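Posted in January by Mairéad Kavanagh

Last updated 3:20 p.m.

So I finally got myself to the Keltetti open day, and I've been boring everyone about it ever since! The lab teaches robots by having people do the job first, by hand, with a gripper you hold and squeeze. Bülent Bozkurt showed our group around (34 of us, way too many for that hallway) and then let us loose on the packing station, the part I'd come for.
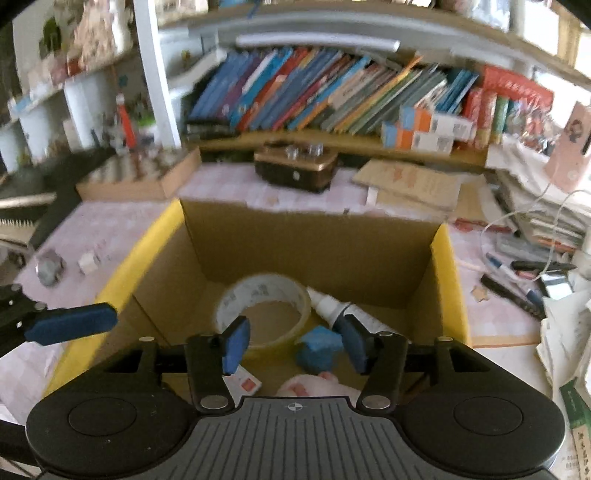
Packing station: two grippers and a box of odds and ends.

Each go at the task gets recorded, and they want 185 good ones before they train anything. I signed up for 20 minutes and could've stayed all afternoon. Your brain wants to use your fingers, and you have to keep telling it no, you've got foam pads now. Perihan Bilgin kept saying "slower, slower" behind me (she was right).
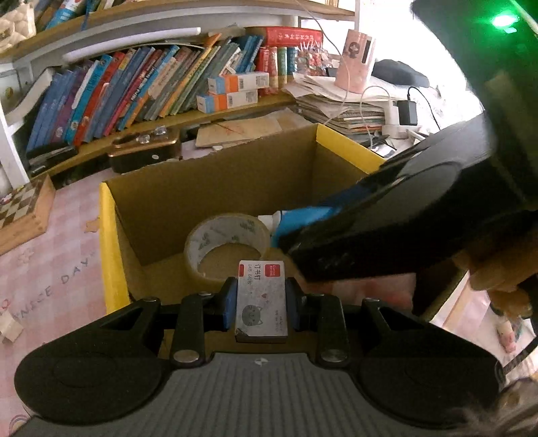 Bülent says the little cardboard things are what trip people up, since you squeeze too hard and then fumble the letting go. Mine got better by the third try, I think? We had tea after that, and Remzi Akyol argued happily with a man from Vemen about remote control versus doing it by hand. I'm on Remzi's side. Go if they run it again, and wear short sleeves.

Recent posts
Jelteo factory visit, part 3
A wet morning at the Lombardi fair
Mieke Bosman's workshop tour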